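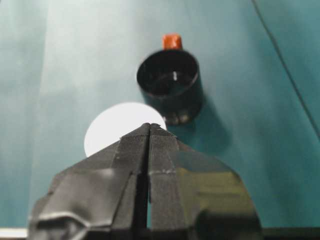
Home News Courts Appeals Contact

Two sentenced over Deltberg lock-up break-ins

For immediate release

Two men who broke into 12 lock-ups at the Deltberg storage yard have been sentenced at Nerham Crown Court. Both had pleaded guilty to burglary at an earlier hearing. One was jailed, the other given a suspended sentence with unpaid work. Names and full sentencing details available from the press desk on request, see foot of release.

Taken in the raids - hand tools, fishing gear, a generator, a child's bike, boxes of market stock. Total of 1538 items listed by the owners, most of them small. A good part of that was screws and fittings from one trader's van stock, itemised properly by him, which helped the case no end.

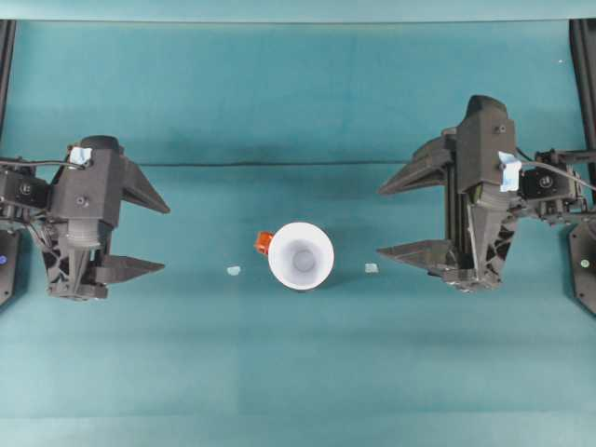

NERHAM, December - Pomudix, which runs the Deltberg yard, today welcomed the sentences and thanked tenants who gave statements. Several gave up a day's work to attend court. Hearing moved twice.

Shiela Navarro, yard manager for Pomudix: "It's been a long wait for people. Some of our tenants earn their living out of those units and they came in on a Friday morning to find the doors hanging off. We're glad its over and we're sorry it took as long as it did."

The court was told the pair cut through the fence on the Layug Road side in the early hours, forced the padlocks and made several trips to a parked van. A neighbour heard the noise and wrote down part of the number plate. Officers traced the van the following week and found property from the yard inside, along with bolt cutters.

In mitigation, the court heard that both men were in debt and had been paid £300 between them for goods worth a great deal more. The judge said the sum made no difference to those who had lost their tools. A compensation order was made against both defendents.

Not everything has been recovered. The generator is still missing and so is most of the fishing gear. Anyone offered similar items cheaply in the Nerham or Layug area should ring the police on 101.

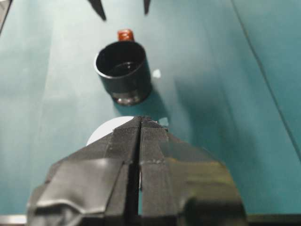 Black-taped gripper fingers on a teal tabletop.

Changes at the yard since the break-ins: new fence along Layug Road, closed-shackle padlocks supplied to all tenants, lighting on until 2 am. Gate codes now changed monthly. No increase in rent to cover the work, Pomudix confirms.

Bienvenido Cabrera, who speaks for the Deltberg tenants, said: "We asked for the fence a good while before this happened and I'll not pretend otherwise. But it's up now, and they've been decent about the padlocks. What people want is there stuff back."

Tenants with recovered property still to collect should bring the letter from the police and some form of ID. Property store is open weekday mornings only. Please don't go to the yard office - nothing is held there.

Tenants wanting help with the compensation forms can call in at the yard office, any weekday after 10 am.

Notes to editors
Interviews with Shiela Navarro by arrangement, afternoons best. Bienvenido Cabrera can also be reached through the Pomudix press desk. No filming inside the yard without prior agreement.

Ends

12 shares 2 comments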